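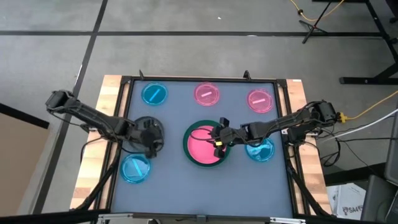 Pink on Green

My sister wanted to know when the arms would be able to set her table, and I told her by May, and then it was May, and then it was well past May, and I was still driving out to the Plorkidham shop every evening after supper to teach two machines about plates.

I should say that I never meant to get so deep into dishes. I had joined Plorkidham to fix a rocking chair. But the shop sits in the old feed store in Girnidard, where it is cool in summer and there is always coffee, and one night I stayed to hold a flashlight for somebody wiring up an elbow joint, and by the time I drove home I had agreed to help with a bench of my own. That is how most things have happened to me, including my marriage and both of my dogs.

The arms came to $266 in secondhand parts on my side, plus whatever my bench partner had put in, which he never would tell me. He had the patience and I had the opinions. We bolted the rails on over a long weekend, took them off again when one turned out to be backward, and bolted them on a second time with a good deal less talking. The program that ran everything was called Pundent, and it kept a tally of every try the arms made, good and bad, in a little window I learned to stop looking at.

The job we gave ourselves was a simple one, or it sounded simple when I described it to my sister over the phone. Plates out, plates stacked, pink on top of green, lids left where they lay. A child of three could do it, she said. I said a child of three had been practicing with hands for three years, and she said that was no excuse, and then we talked about her tomatoes.

It was a pleasure, though, I'll admit that now. There is something friendly about a table full of dishes even when there's no food coming. I got fond of the lids in particular, the blue ones and the pink ones, and the way they caught the light when you leaned over them. My partner said they were the worst thing we could have picked because they were see-through and shiny and the arms had a terrible time with them. I said they were pretty. We kept the lids.

The big bowl was his idea. He carried it in one evening under his arm like a football and set it down and said he wanted to see a lid go on something deep for a change. I pulled up a stool, and we stayed until the people at the other bench had started yawning and talking about pie.
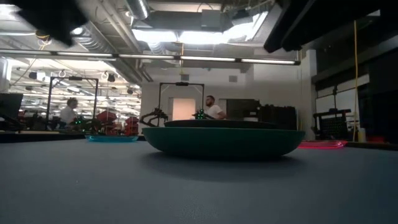
The green bowl on its evening, with a lid on top.

It was past ten when he started shutting things down, and he asked me, in the careful way he had, whether I'd be all right running our bench alone for a while. He had been offered work at Howlader, four hours up the road, building the kind of thing we built except with a proper budget and somebody else to sweep. He'd be gone by the end of the week. I said of course I would be all right, and I said congratulations, and I wiped down a part of the table that didn't need it.

I drove home the long way — the river road, with the windows down — and worked out several excellent things I might have said to him. None of them were any use by the time I reached my own porch.

For two weeks after he left I didn't go in at all. I fixed the rocking chair, finally. I gave the dogs baths they hadn't asked for. My sister called and asked about the arms, and when I said they were resting she was quiet a minute and then told me she had eaten off a card table for most of her twenties and had been perfectly happy, so there was no hurry on her account. But she did think I ought to go and see to my dishes.

So I went back. I turned on the lights, made a pot of coffee too large for one, and laid everything out from the beginning.
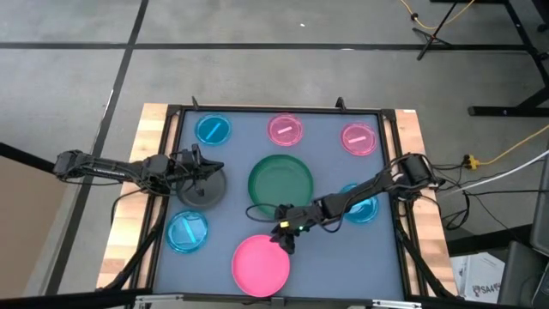 Try 1,802

I looked at the tally, which I had promised myself I wouldn't do, and it said the next one would be 1,802. I thought of calling him and then thought he would be at supper. I called him anyway, put the phone face up on the stool where he used to sit, and told him what I was seeing, left arm and right arm, as if it were a ball game on the radio. He asked whether I'd tightened the wrist. I had. He asked again a minute later, and I went and tightened it some more to keep him happy.

I'm not going to tell you how that try went. My sister has asked, and I haven't told her either. What I will say is that he stayed on the phone through that one and the nine after it, and that his supper got cold, and that before he hung up he wanted to know what I was doing the following Saturday, because Howlader was throwing out a box of perfectly good cables and he could be in Girnidard by noon.

I said I'd have the coffee on. Then I put the pink plate back where it started and let the arms have another go.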